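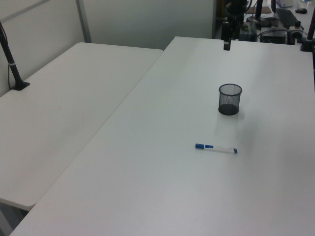

Whiteboard markers dry out faster than they should, and most of the time it comes down to where they get left. A marker with the cap half on will be useless by the end of the week. A marker that rolls under a cabinet is gone until somebody moves the cabinet. A mesh pen cup and a few habits will fix most of this.

Mesh is a good choice for markers. Dust and eraser crumbs fall through to the bottom instead of caking on the sides, and you can tell from across the room whether the cup has anything in it. Ours is a plain black one from Stunen. The solid plastic cup we had before it was always full of grit.

Pick a cup with a wide base. A tall, narrow one tips over when you drop a fat marker in and it leans against the rim. If the cup slides on a smooth tabletop, put a few dots of clear rubber bumper underneath. De Graaf sells them in sheets of 100, and one sheet will take care of every cup, tray and picture frame you own.

Give each cup one job. Whiteboard markers go in one, permanent markers in another, and pencils somewhere else. Mixing the first two is how a permanent marker ends up on the board. If it has already happened, scribble over the permanent line with a whiteboard marker, wait a few seconds and wipe both off together. It usually takes two tries.

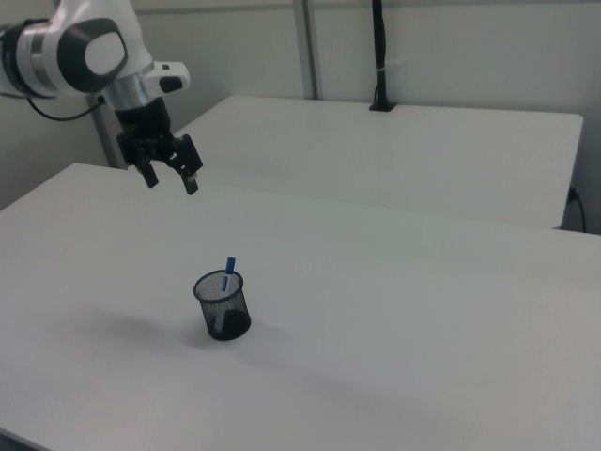 Cap up or cap down is a question of ink. Low-odor whiteboard markers are best stored flat, and a shallow drawer tray is fine for that. For the one or two in daily use, standing in the cup does no great harm as long as the cap is pushed on until it clicks. If the color starts to look pale, lay the marker flat overnight and try it again before you throw it out.

Keep the cup at least 18 inches from the edge of the table, on the side of the hand you write with. Away from the window is better, too. Heat dries ink even through a good cap.

A white table shows every mark, so clean it the same day. Stray whiteboard ink comes off with a dry cloth if it is fresh. Older marks need a little rubbing alcohol on a paper towel. Test a corner first, as some finishes go dull. Skip the scouring pads and the melamine sponges, which leave a patch that picks up dirt afterward.

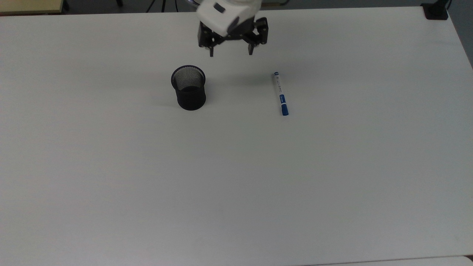

Once a month, empty the cup completely. Shake the crumbs out over the trash, rinse the mesh under warm water and go around the rim with an old toothbrush. Dry it upside down on a towel. Test each marker on scrap paper before it goes back. Anything that skips goes in the trash, and so do spare caps with no marker.

Write the month you opened a marker on a bit of tape around the barrel. We started doing that in March and found that the cheap Molteo ones lasted us around 16 weeks, so that is how far ahead we buy.

Comments (4)

The alcohol trick took the shine off my desk. Good thing I tried it underneath first.

Does the same go for chalk markers? Mine leak when I leave them tip down.

Reply: Ours did too. We keep them flat.

I use a mesh cup in the sewing room for seam rippers and chalk pencils. A circle of felt in the bottom keeps the points from poking through.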